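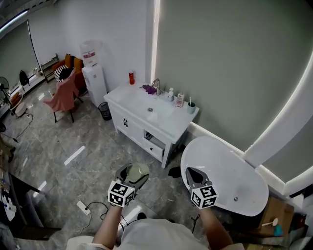

26 Jul 2021: the gripper money

Droltow sent the quote for the next batch of hand-held grippers. 300 a pair, 13 pairs, and the printed cubes are extra. I read that line twice. We are supposed to decide before Pirinberg closes the budget, and I still can't say what we'd be buying.

One dish held in the left jaws, the right gripper over a bathtub. Fine. I did it with my own hands in March and that cost us zero. The sales sheet from Warrier says an hour of this is worth 20 hours of programming. Worth it to whom? No source given.

What bugs me is the spares. Fingers wear, and neither firm will put a price on them in writing. I set aside 2000 for that and it's a pure guess. Neltthorpe would rent, but by the week only, with a deposit.

Leaning toward half the order. Must ask about shipping and whether the cubes come off for cleaning.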